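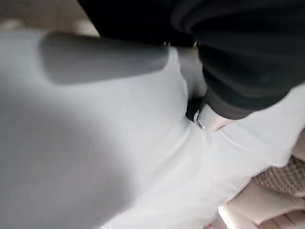
Wrist view, left arm. White fabric pulled together next to the black, small metal ring at the pinch.

Notebook, open day, Friday, July

Writing this up the same evening while I still have it straight. Craig wants notes from each station and mine was cloth sorting, so this is mostly about that, with some general remarks at the end. Ashraful ran the screen and the talking for the first half, I had the stop button and the bin. We swapped after lunch.

Setup

Doors were at 10. I was in by 7 to warm up the arms and go through the checks. Left arm homed fine. Right arm complained about joint 4 on the first try and was fine on the second, same as it did in the dry run. I have left the fault log in the shared folder under Gilov. Somebody should look at that joint before we show it to people again.

We ran the Gilov build from earlier in the week, no changes. I had wanted to put in the new release timing but Craig said no changes this close to visitors and he was right. The old timing opens the gripper a little late, so a light piece sometimes gets dragged when the arm backs off. You can live with it.

Table was the gray one from the back lab, with the lip on the front. Moved it forward by the width of a floor tile so people behind the tape could see the work. That meant redoing the hand-eye calibration, which I should have thought of before I moved the table. Forty minutes gone. Check went through on the second pass.

Lights: the overhead strip above the station was off and we used the one lamp on the stand. The wrist camera likes it better from one side because you get some shadow in the folds, and the grasp picker uses those. With everything on, white cloth goes flat and it picks badly. Worth writing on the station card.

The demo

Plan was simple. Mixed cloth goes in a heap, the arm picks one piece at a time, holds it up to the fixed camera, then puts it in one of two bins, light or dark. We put the wrist view on the big screen so visitors could see what the arm is looking at when it goes in. That was Ashraful's idea and I think it was the best thing we did all day. People who had been watching the arm with their arms folded started pointing at the screen and calling out which piece it should take.

The wrist view is not pretty. The finger is blurred because it sits so close to the lens, and it takes up a good part of the picture on the approach. A man asked whether the camera was broken. Ashraful explained that it is focused for the cloth and the finger is too near. After that he put it into his opening talk so that he would not have to answer it again.

Counts for the day, from the log: 172 pick attempts. I have not sorted them into good and bad yet because the log marks a pick as good if the gripper closes on anything at all, including two pieces at once. I will go through the video. Please do not quote a success rate to anybody until that is done. Craig, this means the Zeltex people too.

What gave trouble

Dark against light. It handles plain contrast well, and you would think black on white would be the easy case. The segmentation is fine. The trouble is where the two touch. The edge it finds is the outline of the black, and if the white is bunched at the same place, the best looking ridge is often right at the join. So it goes for the ridge and may come up with both. I have saved the wrist picture at the top of this entry because it shows the sort of place I mean: a fold of the lighter stuff rising up against the black, with a small dark gap under it. The picker scores a gap like that as depth and likes it.

The other thing in that picture is the metal. There is a little silver ring, or maybe a pull tab, at the point where the white is pinched, and a pale tab tucked in beside it. We had said no hardware in the heap. No zippers, no hooks, no rings. I went through the box in the morning and took out what I found, and clearly I did not find all of it. The pads are soft and I do not want them closing on metal all day. I checked both pads at the lunch break and again at close and wrote the wear down on the sheet. Nothing I would change a pad for, but there is one small mark on the left inner pad which I do not remember from last time.

Texture. There was some beige stuff with a crosshatch weave in the mix, under the smooth cloth, and the ridge finder does not know what to do with a weave. It sees a lot of very small ridges. When I looked at the score map on the laptop it was lit up all over that patch. It did not pick there much, because the size filter throws most of them out, but the scores take time to compute and you could feel the pause. Ashraful filled the pauses by talking.

One stop. A boy leaned over the tape at the corner with a program in his hand and I hit the button. Arm held, no drama, took a couple of minutes to bring it back. His mother was more upset than he was. The tape is too close on that corner. It should go out to the pillar.

Visitors

Busy until lunch, quiet after, then a second wave when the bus came from Skinner. Those were mostly people who run machines for a living, and their questions were better than ours. What happens when the cloth is damp. How long does a set of pads last. Who clears it when it jams, and can they do it with gloves on. I did not have a real answer on damp cloth. We have never tried it. I said so, and the woman who asked wrote something down, and I would like to know what.

Two people from Stallska stayed through three full heaps. They wanted to know if it could do the sorting without lifting the piece to the fixed camera, only from the wrist view. My answer was that it sees too little from in there. At close range you get one or two materials and part of a finger, and you can't tell a sleeve from a blanket. They thought the color alone would be enough for their case. Could be. For light and dark it probably would be, if the exposure stays put. The shaded side of a white piece comes out properly gray in the wrist view - I pulled a few pictures to check, and the one at the top is a fair case of it, gray on the left and close to white on the right. So a plain threshold would need some care. I told them I would try it offline on the logged pictures and write to them. Ashraful has the card.

Most common question from everybody else was whether it can fold. No. Second most common was how much it costs.

Things to do

Joint 4, right arm. Look at it properly, not just a second try and carry on.

Tape out to the pillar. New floor marks for the table so it can move between the two positions without guessing, and a saved calibration for each.

Go through the cloth box by hand, piece by piece, and feel along the seams and edges for metal. Anything with a ring or a tab goes in a separate bag. I would keep the bag, we need some hard cases for testing.

Join penalty in the picker: lower the score of a ridge when two different materials meet within a finger width of it. Ashraful thinks this will cost us good picks on striped cloth. He may be right, so try it on the log first.

Damp cloth. Ask Craig if we are allowed water near that table at all.

Release timing goes in on Monday if nobody objects by then.

Packing up

Arms parked and powered down, lamp off, cloth back in the box unsorted. The bins are under the table. I took the laptop home with the log on it and there is a copy on the shared drive, video still uploading when I left. The big screen goes back to the front office and the long cable for it is mine, please do not let it go with the screen.

Ashraful lost his voice by the third group after lunch, so if we do this again we need three people on the station, one of them only for talking. Craig came by near the end and worked the stop button for one heap so I could eat.

Pads: left inner, check again before the next run.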